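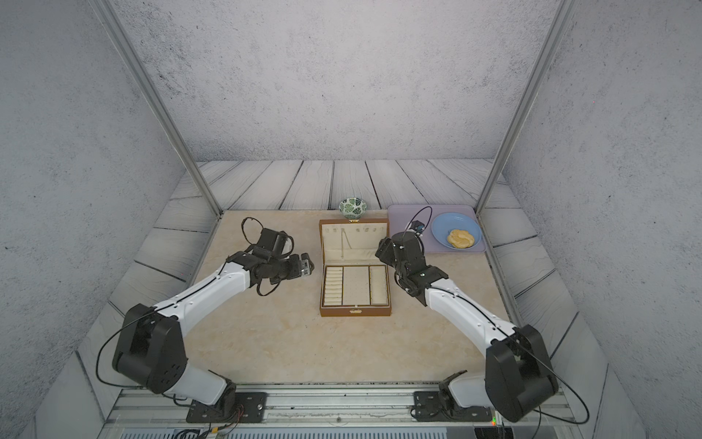

Re-securing the wrist camera cables on the two-arm cell

Written for the Broston cell, but the Stondberg cell has the same rail and mounting plates, so the steps carry over. Allow 18 minutes per arm the first time.

When to do this

Do it whenever a wrist camera drops out partway through a move, or when a cable loop has crept forward far enough to brush things on the table. Ours need it every few weeks. In November we had dropouts on the left arm only, and the cause was a tie pulled too tight at the elbow.

What you need

Reusable hook-and-loop ties, narrow
Flush cutters
Hex key for the plate screws
Masking tape and a marker
Spare camera cable (top drawer, Prosutau box)

Before you start

Clear the tabletop. Jewelry box, bowl, tray, plate, all of it. The items go back on their taped marks afterward, so if the tape has worn off, put down new marks first.

Park both arms with the home command and wait for them to stop. Switch off arm power at the panel below the rail. Do not hold an arm up by its gripper while the power goes off. Support it under the forearm.

Steps

1. Remove the old ties, working from the gripper back to the shoulder. Leave the cables plugged in for now. If you cut a tie, cut on the side away from the cable.

2. Check the cable along its whole length with your fingers. Flat spots and kinks mean it gets replaced.

3. Set the loop above the gripper. Bend the wrist by hand to both ends of its travel and leave enough cable that the connector never takes the load. For us that comes to around 14 centimeters of free cable. More than that and it starts hanging over whatever the other arm is reaching for.

4. Tie the cable to the forearm link in 3 places. The ties should slide if you push them hard. Keep them off the joints.

5. Leave a wide loop at the shoulder. This joint moves the most cable. Swing the arm fully left and right and watch that the loop does not catch on the mounting plate.

6. Check the plate screws while you are down there. Snug is enough. The rail is aluminum and the threads strip.

7. Repeat for the other arm.

Testing

Power on and open both wrist camera views. Run the slow reach program, Chávez profile, three times with the table still clear. If a view freezes, stop and note the arm position. A freeze at full reach usually means the shoulder loop is too short.

Put the items back and run it once more. Look for a cable touching the tray or the lid of the box. Write the result in the cell log with your initials.

Questions about the Stondberg cell go to Lợi Chu.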